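Ticket 664 — Stasiv site, garment handling arms
Status: waiting on budget
Opened: 2023-05-28

Guststead asks whether we can put off the second set of gripper fingers until November. Spares stand at one pair. Flondotport quotes around 3000 for eight pairs, delivery 60 days.

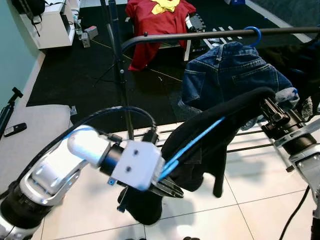
Left arm holding a black garment, jeans on the rail.

Reply from Bratar: finger wear isn't covered by the service plan. Please order two pairs now and move the other six to the November budget. Cable clips to go on the same order.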